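Stage and Screen Notes

Adhiambo Gachanja joins the cast of Girateo

Adhiambo Gachanja has signed on for the second season of the cable drama Girateo. She will play Nistor, a court reporter who moves in next door to the lead character. The part runs for four episodes, with an option for more if the show is renewed.

Gachanja started out in community theater and spent two summers with a touring company before she got her first screen credit. Most viewers will know her from the comedy Telov, where she played the younger sister. She left that show at the end of last season to look for dramatic work.

Casting director Rodica Ursu said 300 people read for the role. "Adhiambo came in early and did the long scene without her pages," Ursu said. "We called her agent that night."

Mortimer Brannigan returns as the lead, and Grigore Avram is back as the landlord. Anoma Navaratnam, who wrote most of the first season, has moved up to showrunner. Pay for the new season has not been announced.

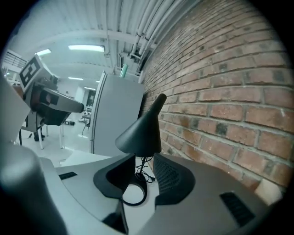

Brick wall and ceiling pipes, indoors.

Filming starts 25th August. The production is also looking for 500 extras for a street parade in the final episode. No acting experience is needed, but extras must be 18 or older and free for two full days. Lunch is provided. Sign-up forms are at the front desk of the Lutent Theater, and the box office staff can answer questions about parking.

Next issue: the fall stage calendar and an interview with Brannigan.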